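Vekport Bilis Practice Piano Lamp

I've been singing and teaching out of the same back room in Gristton for 21 years, and in that time I've gone through a silly number of music lamps. The clip-on ones droop. The big brass ones look gorgeous and then throw a glare right across the top staff, so you're squinting at the high notes just when you need them! So when Rizal Ginting (he tunes my upright) told me he'd started stocking the Bilis, I bought one in February, and I liked it so much I now sell them through my own little studio shop.

It's a long, low lamp that sits on top of an upright piano and leans out over the music desk. The arm bends at 2 joints and stays where you put it, even when I'm pounding through the end of a Verdi chorus. The light reaches across 4 pages side by side, so those taped-together accompaniments are finally readable all the way to the right-hand edge.

What you get: the lamp, a weighted base with a felt bottom, a power cord and a spare felt pad. The cord is 200 cm long, plenty for my room, but do measure yours first if the outlet is behind the bench.

The dimmer is a plain knob on the base. I keep mine low for evening lessons and turn it all the way up for Dimas Lumenta, my bass, who refuses to wear his glasses. No hum that I can hear, and I've listened for it during some very quiet Schubert.

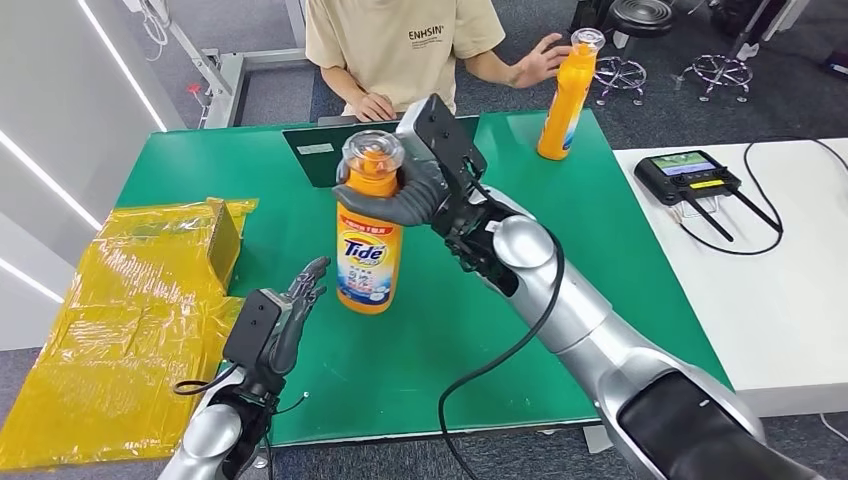 Tide detergent bottles and a laptop at the green table

It comes in black or cream. The cream shows fingerprints a bit, so give it a wipe with a dry cloth now and then. If you have a grand, you'll want the Halim instead, with the clamp base; the Bilis is too deep for most grand music desks and I'd hate for you to have to ship it back.

Pickup at the studio is free, any time after 4 in the afternoon. Just ring the side bell, I may be mid-scale!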